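Home | Stories | Essays | Archive | Contact

Print this page | E-mail this story

The Second Pair

27th August
By Poonam Srivastava

Mohit Agarwal had been told that the new grippers would change everything, and he had been told this before, in April, of the old ones.

"Pick up the bottle," said Rizal Hartono, from the door. "Put it in the basket. That's all Huttunen want to see."

"And that's worth 800 pounds a pair?"

"It's worth it if it goes in the basket."
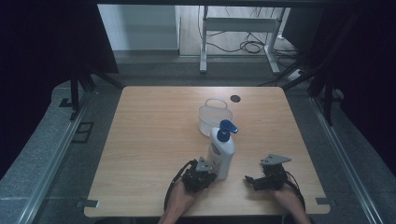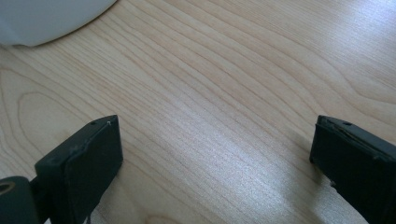

1. The Trial

The firm was called Cadwood, and it did not make anything. It tried out what other people made and wrote down which was better. Huttunen had sent one pair of hand-held grippers and Ditel had sent the other, each with a letter saying that theirs needed no training to use. Mohit had read both letters twice. He thought the same person might have written them.

He had used the Ditel pair all week and knew what was wrong with it. It squeezed late. You closed your hand and there was a small wait, like the wait on a long-distance call, and then the fingers shut harder than you meant. He had put that in his notes in plain words and Rizal had changed it to "a firm response".

The Huttunen pair squeezed when he did. He noticed that and was annoyed by it.

He took the bottle by its middle, lifted it, carried it over the side of the basket and let go. It went in leaning on its pump. He took it out and did it again. On the fourth try it turned between the pads and he had to set it down quickly before it fell.

"What was that?" said Rizal.

"That was a slip."

"Was it you or the gripper?"

Mohit looked at his own hand. He was fifty-three, and he had been asked this question by three employers now. "Write down that it slipped," he said.

By five o'clock he had done it a great many times. The sheet had a box for each try and the boxes went on over the page. His wrists ached from the weight of the metal plates on top. Neither letter had mentioned wrists.

2. The Number

The sheets went upstairs to Horațiu Dumitrescu, who turned them into a number using a program called Prarance. Nobody at Cadwood could say what Prarance did. You gave it the tries, the slips and the times, and it gave you a score, and the makers printed the score on their boxes.

Ditel's pair came out at 2,156. Huttunen's came out 9 points higher.

"Nine," said Mohit, who had gone up to see for himself. "Out of what?"

"It isn't out of anything," said Horațiu. "It's a score."

"If I'd slept badly, would it be nine the other way?"

Horațiu thought about this with more care than Mohit had expected. He was a young man with a cold, and he had taken off his glasses to wipe them. "It might," he said. "I ran the same sheet through it on two different days once."

"And?"

"I didn't do it again."

They both looked at the screen. Down in the yard somebody was trying to start a van.

"Did you like them?" Horațiu asked. "The Huttunen ones?"

It was the first time anyone in the building had asked him that. There was no box for it. Mohit said that they were quicker, that you could feel where the fingers were without looking, and that they were too heavy by half and would ruin anyone who wore them for a living. He said he would take them over the others, and that he would not pay for either.

Horațiu wrote it all down on the back of an envelope.

3. The Letter

Huttunen's reply came from a Mr Hamidreza Rostami, who was delighted. He asked if Cadwood would mind his using the words "clearly ahead". He asked also whether the operator might be free to try the next pair, which were lighter.

Rizal read it aloud in the kitchen, standing up.

"How does he know they want to be lighter?" said Mohit. "That wasn't in the report."

Rizal turned the page over and found nothing on the back. "I suppose everybody says it," he said.

Mohit rinsed his cup. Upstairs he could hear Horațiu coughing -- two short ones and then a long one -- and the chair rolling back from the desk.

"Tell him I'll try them," he said. "And tell him he can't have 'clearly'."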